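Questions I keep getting about my patchwork cushions

Which fabric do you use?
Mostly quilting cotton from Hauser, the little shop in Veridville. I buy the 40 cm remnants and hoard them shamelessly! For backs I like something heavier, usually an old curtain.

Do I have to wash it first?
I do, every time. I had a red run into a cream panel once and I'm still cross about it.

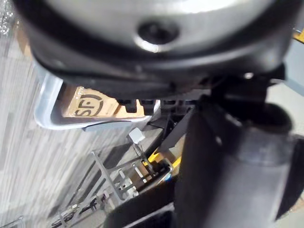

How do you choose your colours?
I pick one print I love and pull everything else from it, which sounds very organised but mostly means sitting on the floor surrounded by scraps. If I get stuck I go for neutrals. A pale silver-grey next to a thick black band, like the one curving round the lower rim in the photo, would make a smashing border for a plain cushion — I'd cut the black at 11 cm and let it do all the work.

What thread and needle?
Plain polyester thread and a size 80 needle. My favourite grey is Grekine shade 1784, and it disappears into nearly everything.

Zip or envelope back?
Envelope! Two overlapping pieces, hem the edges, done before tea. I only put zips in if someone asks very nicely.
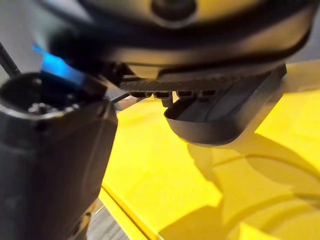 Benedikt Sutter wrote in to say that his envelope backs always gape in the middle, and that a bigger overlap plus one button sorted it. I've tried it on my last two and he's right, so do that.

Can I buy one?
Sometimes. I have a table at the Wokudgate craft market in November, and I bring whatever I've finished by then.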